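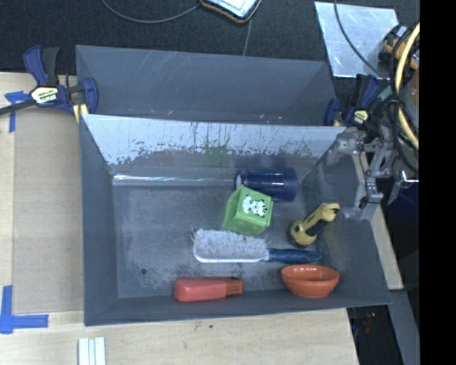 Progress report to the Norkley Fund: sorting and reissue of household goods, Tramwood depot

Period covered: April to June
Prepared by: Tamsin Rosenthal, depot coordinator

1. Work done this period

The grant pays for the sorting of mixed household donations at Tramwood and their reissue to families moving into unfurnished housing. At the end of March we had a backlog of 200 unsorted boxes. By the end of June this was down to 19, all of them held back for the reasons given in section 3.

Most of the boxes come from house clearances and contain whatever was in a kitchen drawer, a bathroom cabinet or a child's room on the day. Small items are tipped into a divided metal bin on the sorting table and dealt with a few at a time. A typical mix is a cup, a bowl, a scrub brush, something like a flashlight and a child's block with a cartoon animal on it. Under the old arrangement all of that went into one carton marked "misc" and stayed there.

We now sort small goods into four streams:

Kitchen: cups, bowls, plates, utensils
Cleaning: brushes, cloths, buckets
Tools and lights: anything with a switch, plus hand tools
Toys: blocks, figures, puzzles, games

Kitchen items are washed before they go on the shelf. Used brushes are soaked overnight and thrown out if the bristles have gone soft or are coming away in clumps. A few bent or stray bristles are accepted. Lights are tried with fresh batteries. Toys are wiped down and checked for cracks and small loose parts.

2. Goods issued

We issued 800 small items in the period, packed into starter boxes for 11 households referred by the Hudec housing office. Each household received one kitchen box and one cleaning box. Toys were added where there were children under ten. Two households asked for extra bowls and were given them from stock.

Demand for cleaning goods was higher than we planned for. We had expected to have brushes left over in June and did not. Toys are the reverse, with more coming in than we can place. Vilém Jireš has spoken to the Sadidard playgroup, which will take blocks and stacking toys from us starting next period.

3. Problems

The remaining boxes contain glass and ceramics packed without paper. Some pieces are broken, and the boxes need to be opened by two people wearing gloves. We did not have enough heavy gloves until the middle of June.

The metal bin is worn. The floor is scuffed and the divider is scratched, with chipped patches along its lower part. It is still usable, but Vilém would like it lined so that china is not set down on bare metal. A rubber mat cut to fit would do.

Labels on the toy shelves keep peeling off. We have changed to tie-on tags.

4. Spending

Shelving, detergent and storage tubs were bought as budgeted. The battery line is underspent and the glove line is overspent by a small amount. We ask permission to move money from the first to the second. Receipts are attached separately.

5. Next period

Finish the glass and ceramics boxes.
Fit a mat in the bin.
Start deliveries to the playgroup.
Ask Hudec for household sizes at the time of referral, so that bowls and cups can be packed in the right number the first time.

Questions on stock should go to Vilém, and questions on the budget to me. We are both at the depot until 4 p.m.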